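Let the Robot Be Boring

Posted by Tadeo Aravena on November 18, 2020

In our workshop on the second floor of the old Drindlow building, people ask me often why I spend my evenings to teach an arm to pick up parts. They expected something more exciting. A robot that draws, maybe, or one that plays chess. I would like to explain why I think that sorting small parts is the best project a home builder can choose, and why most of us choose it too late.

I came to this hobby from a different side. At my first job, in a repair shop, I spent my days with harnesses and coils, and I learned to respect them. When I moved here and joined the shared workshop, I brought 78 small parts in a shoe box and the idea that a machine could sort them in one weekend. It took me until April to have a first version, which I call Plotley, and even this version was wrong more often than it was right.

The reason is simple. A book about robotics will show you a cube. A cube has six sides and it stays where you put it. A wire doesn't have a shape of its own. It has the shape that the last movement gave to it, and when you touch one loop, a connector on the other end will move too.

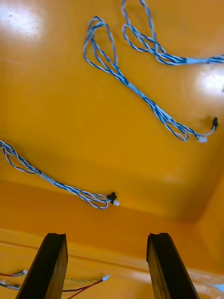 Ximena Yáñez told me that I was making my life hard for no reason. In her opinion a person at home should buy the cables on a reel, or hang each one on a hook, and then the robot has an easy job. If the problem is the mess, she said, remove the mess, and keep the clever software for something that needs it.

I thought about this for a long time, and I still think she is half right. In a factory I would do the same as she says. You pay for a fixture one time and it works for years. But in a shared workshop we have no fixtures. We have bins, and sixteen members who throw things into them. If my arm works only when every cable hangs on its hook, then a human must hang the cables, and this human will be me.

There is another point, and for me it is the more important one. When you work with easy objects, you learn only about your own code. With difficult objects you start to learn about the objects. I can say now which part of a cable I want to take first, and why a connector is a worse place to hold than the wrapped part in the middle. I did not know this before, although my own hands did it every day.

Parts with a solid body are kinder, but not so much as I believed. A solenoid is stiff at one end and has a lead at the other, so it is a cube and a wire in the same object. Its plunger can move while you hold it. My rule is to take it by the metal frame and never by the lead - a rule that I wrote on the wall in big letters, for me and not for the robot. 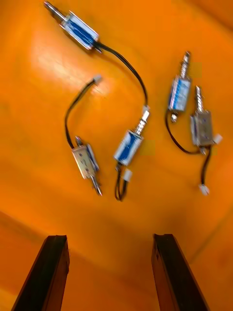 Push-pull solenoids with their leads, before the pick.

I know the argument about cost. For the money of my arm I could buy a very good cabinet with small drawers, I think a Kinoshita with 20 of them, and sort everything by hand in two evenings. This is true and I will not fight against it. A person who only wants sorted parts should buy the cabinet.

But I don't agree when somebody says the boring task is a waste of a robot. In our workshop I have seen two robots that could dance, and both are now on the shelf above the drill press, without batteries. Their owners finished them, showed them one evening, and had no next question. With Plotley I have a next question every time I come in. At the moment it is how to put down a cable so that the next one does not catch in its loops, and I am using an old Atero gearbox to make the wrist turn more slowly. If you have such a gearbox and you don't need it, please leave it on my bench.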